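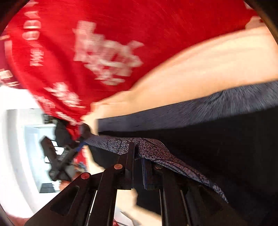 Teaching a machine to handle laundry is slow, patient work, and for the past few weeks a small crew at the Grerside workshop has been getting through an awful lot of it. The idea, as project lead Thulani Khumalo likes to explain to anyone who will stand still long enough, is that a person does the chore with a hand-held gripper nearby, the tool records what it sees, and a robot later studies those recordings until it can have a try on its own. Cloth is the hard part. A red garment with big white lettering across it, bunched up in somebody's fist over a black metal rack with a speckled blue-gray fabric hanging beside it, is an easy enough thing for you or me to sort out before the coffee is ready, and a real puzzle for a machine that has never met a sleeve.

"You pick it up and it's a different shape," Khumalo said on Wednesday morning, leaning on a folding table with a mug in one hand. "You put it down and it's a different shape again. My mother could do a whole basket while talking on the phone, and I have a room full of computers that can't reliably find a collar."

The project is called Cellow, and it has now gathered 3,667 short recordings, all of them made by hand. Each one covers a single small job, such as lifting a shirt off a pile, shaking it open, or hanging it up and smoothing it down. People who come in to help work in pairs for the most part, and they swap places when their arms get tired (and they do get tired, as I can tell you after one very humbling turn with the gripper myself!).

Liam Hollis, who drove a delivery van before he answered the group's notice, is one of the regulars now. He had never given robots much thought. These days he has firm opinions about fleece, which he finds friendly, and about thin summer blouses, which he does not. "The first day I was going way too fast," he told me. "I do laundry fast at home, so I figured fast was good. Thulani played one of mine back and it was just a big smear. You couldn't tell a shirt from a tablecloth." He has slowed down a good deal and tries to pause for a breath each time his grip changes, though he admits the old habit creeps back in toward lunchtime.

The blurry recordings don't all get thrown away, either. Khumalo's group keeps plenty of them, on the theory that a robot working in an ordinary home is going to see some blur of its own and had better get used to it. The ones that go are mostly those where the cloth drops out of view and stays there, or where the person starts one job and wanders off into another.

Hand recordings are one half of the plan. The other half is remote control, where a person sits at a desk and steers a robot arm through the same chores. The workshop has two arms set up for this, built by a small outfit called Tonetti, and on the morning I visited one was hanging up dish towels at a pace that would try the patience of a saint. Steering by remote takes longer than doing the work by hand, Khumalo said, but the motions are ones the arm has already proved it can make, and so a little of it goes a long way. Hollis has tried that too and says it feels like tying your shoes in oven mitts.

The next stretch of work begins in February, when the group moves on to folding and the Marchetti laundromat has agreed to lend them a corner by the dryers for three mornings a week. Customers will be welcome to stop and watch, and anyone who would like to take a turn with a gripper can leave a name at the counter. No experience is needed, and Khumalo asks only that people wear comfortable shoes and bring a few pieces of clean laundry from home, the more mismatched the better. He is especially short on fitted sheets.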